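3. Materials: The Jomari Blocks

3.1 Why shapes with holes in them

Most of the block sets we looked at when we were planning this study were made up of solid pieces: cubes, bricks, cylinders, wedges, the odd arch. They are lovely things to build with, and the first author still has a box of them under her desk, but they were a poor match for what we wanted to ask. Our interest is in how people talk about empty space when they have to share it with somebody else. A cube has very little empty space to talk about. A block with a notch in it, or with an opening right through the middle, gives two people a good deal more to agree on. Is the gap a part of the block? Does it have a name of its own? If I ask you to put something "in" it, do you push the thing through from the front, drop it down from the top, or lay it across?

We came to these questions by a rather roundabout path. In the pilot for our earlier Karunaratne task, pairs of speakers were given solid blocks and asked to rebuild a model from one another's descriptions, and the conversations went along quite smoothly until the pair reached the arch. Almost every pair slowed down there. One speaker would call it a bridge, the other a door, and for a while both would go on using their own word while moving the same piece about the table. We had put the arch in mainly to make the models look nicer, and we ended up talking about it at every project meeting for the rest of that winter.

The Jomari blocks grew out of those meetings. The full set has 12 shapes, every one of them with some kind of opening, and it was designed by Mitra Khosravi over several months with a great deal of patient help from the workshop in Hidar. We describe the set at some length in this section, partly for the usual reasons of replication and partly because small decisions about edges and colors turned out to matter for the way people spoke.

3.2 Open notches and closed openings

The shapes fall into two families. In the first, which we call the open family, the empty space reaches the outside of the block along at least one side, so that the outline is broken. In the second, the closed family, the empty space is surrounded on four sides and the outline stays whole. The plainest member of each family is also the one that got the most use in our sessions, and these two are shown together in Figure 2: a blue U standing upright, with its rectangular notch open at the top, and a green square frame lying flat on the table behind it, with a square opening at its center.

We chose a U with squared-off inner corners after trying a rounded version, which everybody on the team liked better to look at and which had to go all the same. Speakers in the pilot called the rounded one a horseshoe, or a magnet, and once they had a good familiar word like that they had no need to mention the gap at all. The square-notched block has no such ready name. People said "the U" most often, but they also said "the chair," "the goalpost," "the fork with two bits," and, in one pair, "the trousers," which then stuck for the whole session and caused a certain amount of trouble when the block was turned the other way up -- or no trouble at all, as the pair themselves saw it, because trousers do in fact hang that way.

The base of the U is thick. An early version had a slimmer one, so that the two arms and the bar that joined them were all alike, and this made the block tip over more easily when it was set upright. It also led speakers to describe it as three sticks stuck together. With the heavier base, people tend to treat the lower part as the body of the thing and the arms as something growing out of it, and their descriptions settle down accordingly.

The frame gave us less to argue over. Its four sides meet at square corners and its opening echoes the outline, so that whichever way it is turned about on the table it looks much the same. This is a help when one wants to know what a speaker means by "inside," since there is only one inside to be had. It was called a window, a picture frame, a square donut, and a box with no bottom. The last of these came from a retired carpenter, who pointed out very kindly that it had no lid either.

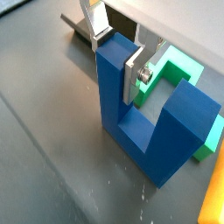
How a block is placed turned out to be at least as important as what shape it is, and this is something we had badly underestimated. A U that stands upright is open at the top, and speakers readily say that one can put something into it. When the same block is laid on its back the notch faces sideways, and "into" gives way to "between" or "through the gap" or a small gesture with two fingers. Frames behave differently again. A frame lying flat shows the tabletop through its opening, and several of our speakers talked about that patch of table as though it belonged to the block ("put it on the floor of the green one"). Stood on edge, a frame became a window at once, and the floor was forgotten.

For this reason every starting layout in the study fixes the posture of each block as well as its position. In our notes we use "up," "flat," and "side," and we ask anyone who repeats the work to keep to these three words, plain as they are. We did try a finer system, with compass letters for the direction in which the notch was facing, and found that even those of us who had invented it could not use it reliably after lunch.

3.3 Color and surface

Each block is a single color all over. We wanted the colors to be far enough apart that a speaker could say "the blue one" without a second thought, and we wanted the shades to be ordinary enough that no one would stop to wonder whether it was really blue. The U is a deep, matte blue. The frame is green, and here we must own up to a small regret, for under a strong lamp its upper faces look quite minty and in places nearly turquoise, while the sides stay a good honest green. In two pilot pairs this led to a short exchange about whether there were two green things on the table or only one. The exchanges were charming to listen to and quite useless for our purposes, and in the sessions reported in Section 4 we kept the lamps lower.

A matte surface was important for a related reason. When a block is shiny, the reflections inside a notch can look like edges, and people who are asked to describe the depth of the notch hesitate over them. With a dull finish the inner faces simply fall into shadow. Poonam Singhal, who ran most of the sessions, noticed that speakers sometimes made use of this, saying "the dark bit" for the inside of the U, and we have coded such phrases as references to the opening.

The tabletop was a plain dark gray throughout. A white cloth was used in the first pilot and it showed the blocks off nicely, but the empty middle of the frame then became the brightest thing in view, and speakers were drawn to it more than we liked. On gray, the opening in the frame is easy enough to see without calling for attention.

3.4 Layouts and naming trials

The study proper was carried out at the Priltley community rooms with 50 adult speakers, none of whom had taken part in the pilot. Before the paired task each speaker completed a naming trial, in which the blocks were set out singly and the speaker was asked what they would call each one if they had to ask for it over the telephone. We are fond of the telephone wording and would recommend it. When people were simply asked to describe the block they gave us long and careful accounts of its faces; when they imagined a listener who could not see it, they said what they would really say.

The paired task used layouts of two or 3 blocks from the set. Two-block layouts always joined one open shape with one closed shape, and were arranged so that from the speaker's chair the nearer block hid a part of the farther one. This overlap was deliberate. A speaker who sees only some of a frame, with the arm of a U in the way, has to decide whether to describe the part in view or the whole shape they know to be there, and most of them -- as we discuss in Section 5 -- describe the whole shape very cheerfully and leave the hiding to be sorted out later.

From these conversations we drew 200 descriptions that mentioned an opening, and it is those descriptions that the analysis below is built on. The coding sheet and the drawings for all of the shapes, in the version dated 4 August 2024, are given in the appendix. Readers making their own set should note that the rounded U is still among the drawings, marked as withdrawn, and that the inner width of the frame was enlarged slightly in November so that the arm of the U will pass through it with a little room to spare.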